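Wamomby Forums > Off Topic > Gadgets and Home

Thread: so can any of these things do chores yet or not

dobos_fan80
Posted 2019-11-27
ok serious question. Wife wants a new dishwasher, I said why not wait two years and get a robot that loads the old one. She did not laugh. But where are we at? Every February there's a trade show clip of some arm folding a towel and then nothing in the stores. I've got a robot vac, it eats socks. That's my whole experience.

torquewrench
Joined: February
Posts: 1641
No. Not close. I run two arms at work (packaging, cage around them, same carton all day long). Move the carton over an inch and it faults out. A kitchen is nothing but stuff moved over an inch.

mint_tin
Depends what you call a chore. Picking stuff up off a table and putting it on a plate, yeah, I'd say they're there or nearly. Wiping down a stove, no. Laundry lol no.

torquewrench
"Nearly" has been the answer as long as I've been in the trade.

gripforce
Posts: 80
I work around this stuff so I'll chime in. Been doing breakfast setups lately. Toast, eggs, plates. Play food obviously. 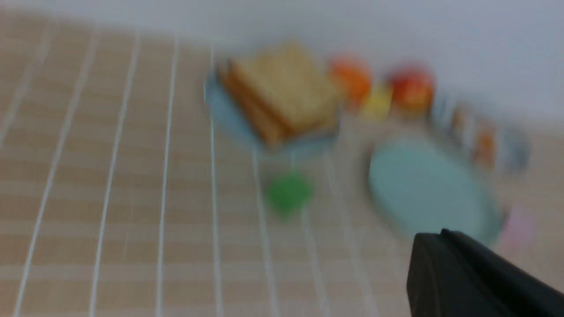

Breakfast is harder than people think, and the cooking isn't even in it. It's the reaching and placing, over and over, with stuff in the way. You and I don't plan around a piece of fruit, we just go. An arm has to know the orange and the apple are back there by the wall and also know they're not its job. Same for the green cube sitting out on the tiles, it isn't breakfast, leave it alone. Then it has to get bread onto the plate and not knock anything on the way over. Every one of those is a seperate problem and you can get four right and still have egg on the floor.

dobos_fan80
ok that's cool. But it's toy food?? My kid can do toy food

gripforce
Your kid has been practicing since birth. Toy food doesn't rot and doesn't drip, you can run it all day. Real egg is a whole other thing, I won't pretend it isn't.

torquewrench
And that's my point. Take away the drip, the grease, the steam and it's not a chore anymore, it's pick and place with nicer colors. We had pick and place before I was hired.

mint_tin
Not with two arms and no fixture you didnt. Your cartons come down a belt.

torquewrench
Fair on the fixture. Still. Show me one doing a greasy pan. Show me one getting the last fork out from under the rack. I'd pay 2948 bucks for that tomorrow and not ask what brand.

lowtide_laundry
chiming in for laundry. We looked at a Tendilik folder for the shop. Guy did a demo, shirts only, and you have to clip every shirt on by hand. By the time I've clipped it I've folded it. The only automation that ever saved me time is the pump that squirts the Purex in for me. Dumb pump, timer, done. Love that pump.

mint_tin
See but that IS a machine doing a chore. People just quit calling it one once it works

lowtide_laundry
ha ok true

gripforce
One more for whoever cares, both arms in on it.
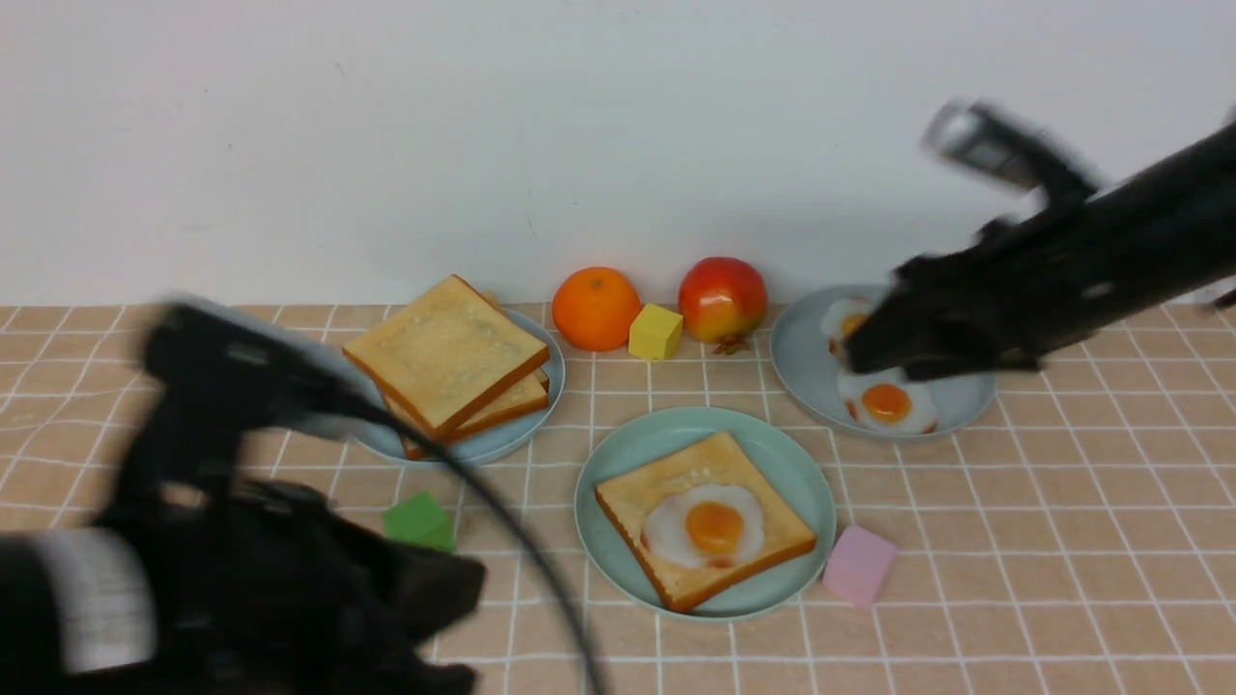
Egg on toast up front, one gripper over at the egg plate.

dobos_fan80
huh. Ok the egg on toast looks right. I'd eat it. Does the thing know it's an egg or does it just go to a spot?

gripforce
Depends on the setup. Go to a spot is easy and it breaks the minute somebody bumps the plate, torque is 100% right on that. Looking and then going is the hard way and it's what everybody's chasing. Floppy thin things are the worst, you come down too hard and you shove it, too light and you close on air.

torquewrench
So we agree lol

gripforce
On the bump, yes. On "not close", no. I think setting a table in a normal house comes before anything with water in it.

torquewrench
Setting a table takes me one minute. Why would I buy that

mint_tin
my mom would. Her hands are bad, plates are the thing she drops most. Not everybody's buying it to be lazy

torquewrench
ok yeah. Didn't think of that one. I'd still want it slow and I'd want a big red button on the wall.

dobos_fan80
Anyway we're getting the dishwasher. Anybody have the Dobos one with the third rack? Does it really fit the big spoons

lowtide_laundry
have it. fits spoons, doesnt fit the ladle. start a new thread and I'll measure it for you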